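**Statiline releases Tindus 2, planning software for two-armed workcells**

Statiline has released Tindus 2, a new version of its motion planning and control software for pairs of small robot arms that share one work surface. It is available to existing customers from August, and to new customers from September.

The main change is in how the two arms are planned. In the first version, each arm had its own planner and a supervisor process stopped one of them whenever their paths came too close. That was safe but slow, and customers told us the arms spent too much of a shift waiting for each other. Tindus 2 plans both arms together and replans every 50 milliseconds, so one arm can slow down or take a wider path while the other finishes its reach.

"People were splitting the table down the middle and telling each arm to stay on its own side," said Yaneth Villca, head of planning software at Statiline. "It works until something you need is in the middle. We wanted to get rid of the line."

**Perception**

Tindus 2 comes with a rewritten perception module called Nikach. It takes images from one fixed camera and gives the planner a list of objects with a position, an orientation and a confidence score for each. Clear and tinted drinkware has been a weak point for many depth-based systems, and Nikach was trained with this in mind. It also reports whether a cup is upright or on its side, which the planner uses to choose the direction of approach.

If the confidence score falls below a limit set by the user, the arm holds its position and asks for a second look before closing the gripper. The limit can be set separately for each type of object.

**Testing**

The release was tested on dish rack loading and unloading at the company's Cárdenas site. The test programme covered 300 runs with mixed cups, with start positions changed between runs. Logs from all of the runs, including the failed ones, are supplied with the release so that customers can replay them in the simulator. 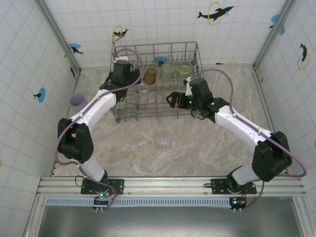
Most of the failures in the early runs came from cable handling, and the planner now treats the cable on each arm as a soft volume that moves with the joints. Users enter the cable length and its fixing points once, in the cell description file. Cells with no external cables can leave the section blank.

**Tools and upgrades**

The replay tool now shows both arms on a single timeline, with planner decisions listed beside the joint data. A run can be paused at any step, edited and planned again from that point. Scripts written for the first version will run without changes, although the old zone commands now produce a warning and will be removed in a later release.

Tindus 2 runs on a standard Linux workstation with 8 processor cores. A graphics card is needed for Nikach but not for the planner – sites that use their own perception software can install the planner alone.

Customers with a current support contract can upgrade at no extra cost. An online walkthrough for integrators will be held on Friday at 2 pm, and a recording will be placed on the customer portal afterwards.

**About Statiline**

Statiline develops control, perception and planning software for small robot workcells. Press enquiries should be sent to the Statiline press office.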